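I keep a short list of house rules for simulated pick-and-place runs, and after my third go at the Jakamia kitchen set I figured I'd better write it up properly. Grab a cuppa.

## Before you hit run

1. Fix your seed and write it down. Mine's 1420.
2. Cap the episode at 200 steps.
3. Write your definition of "placed" *before* you look at any results (guilty!).

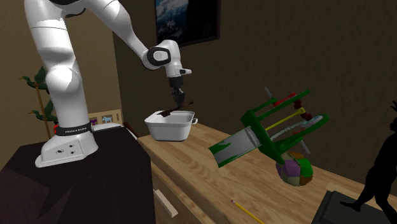 I also leave the clutter in. It's tempting to clear the benchtop so your planner has an easy life, but then your numbers won't match anyone else's, and comparing is half the fun!

## Scoring a placement

My rule: the gripper has to open, back off, and the object has to stay inside the container for 10 steps. Hovering over the rim doesn't count – I don't care how close it looks. Log every failure too, with the step where it went wrong, and keep the dud runs in the same folder as the good ones.
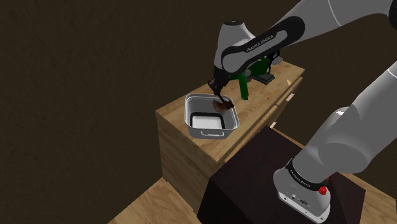

Mughal reckons 10 steps is too short for anything that can roll, and would like 13 plus a check on the object's speed. Fair enough. I've added the speed check to my Morstead template and left the count alone for now, so if you change yours, put it in the run notes.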